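Clalau and Åberg join their injury prevention work for small employers

Two occupational health firms, Clalau and Åberg, will offer one common service to small employers in the Gilby area. The agreement was signed in December and the first workplace visits are planned for this spring. It is meant for companies that are too small to have their own safety officer, such as guest houses, cleaning firms, food packers and repair shops. 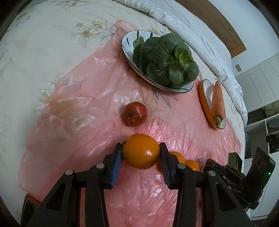

By Benedek Fülöp | 2020-01-18 | Workplace Health

Until now the two firms have worked in different parts of the same field. Clalau has mostly advised insurers on compensation claims, and its doctors see the worker when the injury has already happened. Åberg has sent physical therapists and safety trainers to the workplace before any claim exists. According to both managements, their customers asked several times why they must pay for two reports about the same job, written by people who did not speak with each other.

Under the new agreement an employer receives one visit, one written report and one contact person. The report lists the tasks with the highest risk of strain, proposes changes and gives an opinion on which tasks can be given to a worker who is coming back after an injury. This last part is the one the insurers have been waiting for. Many small employers are willing to take a worker back on light duty, but they do not know which duties are light and they are afraid to decide it themselves.

The service was tested last year with 35 employers. The doctors at Clalau also read through 2303 closed claims from earlier years to find out which tasks came back most often. Lifting from the floor was the most common cause, as expected. More surprising was the large number of claims from work which most people do at home every day and do not consider heavy. 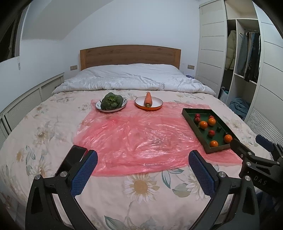
Housekeeping was the largest group among these claims. A worker in a guest house may change many beds in one shift, and the complaints are usually in the lower back and the shoulder. The trainers begin with the room itself and look at how much space there is to stand on each side of the bed. Attic rooms are difficult in this respect. With a ceiling that comes down as steeply as the one on the left in the picture, a worker can have trouble standing straight, and a thick white duvet lying at the headboard end is far away for a person who can only reach it from the foot. The advice in such cases is simple: pull the duvet down to the foot first, walk around it where the room allows, and do not kneel on one knee with the arms stretched out.

The employers in the test received this advice on one printed page, which could be hung in the linen room. Nodine, an insurer with many guest houses among its customers, has said it will accept the page as a part of the safety training it asks for. It has not promised lower premiums. A decision about that can come when there are two full years of claims to compare.

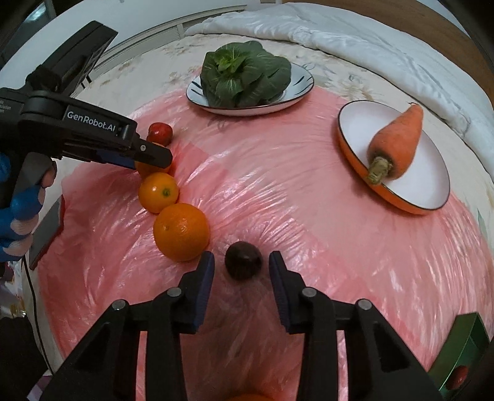 Hand and wrist strain was the second group, and it takes the longest time to heal. The doctors have noticed that many workers wait several months before they tell anybody about the pain. During the visits the trainers therefore watch how a tool is held and for how long, and they check the gloves also. A glove like the blue one at the left, with the fingers wrapped around the handle, should fit closely. If it is too big, the worker presses harder to keep the same hold, and after some hours the forearm becomes tired. The report will in most cases recommend keeping at least three glove sizes in stock and changing the task before the hand begins to hurt.

The price for one visit with the report will be 2000 dollars for employers in the lowest size group. Larger workplaces will pay by the number of departments visited. A repeat visit after one year is included, and the employer may choose whether the insurer gets a copy of the second report.

Medical information about individual workers will not be part of the report in any case. Clalau keeps these files separately, and the trainers from Åberg have no access to them.

Employers who took part in the test do not need to apply again. Others can register their interest at the Clalau office in Gilby, where a list of the first available dates will be ready before the end of next month.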